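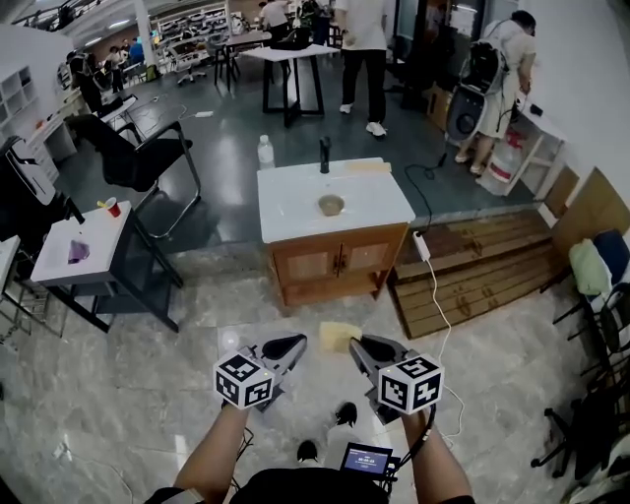 Estthorpe, 6/12/20

Welcome to the pictures of our small washbasin corner. I am Leonardo Zuccaro and I write these pages together with Vangelis Mavromatis, who corrects my spelling. The cabinet is the model Colombo, with two brown doors and a white top. The basin is round and the tap is black, which I like very much, although Vangelis would prefer chrome. On the side table we have a red cup and a purple cloth. The yellow sponge is on the floor.

The hall is large and has a very high ceiling, so every sound comes back to you. For cleaning a basin like this one I always recommend a plain sponge and a little soap, never powder. Powder is too rough for a white top. 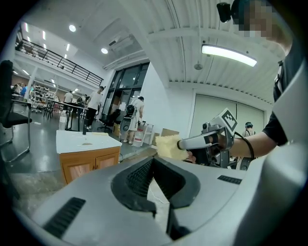
Yellow sponge, with the big hall behind.

The cabinet is number 446 in our list, if you wish to write to us about it. Please use the number and your town. 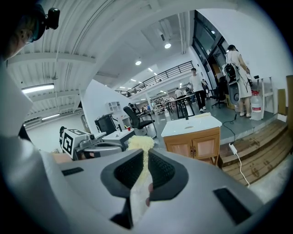
Estthorpe, September list

The same corner from further away, with the doors of the cabinet closer to the middle. The mesh chair stays near the side table. More pictures of basins will follow when Vangelis has sorted them.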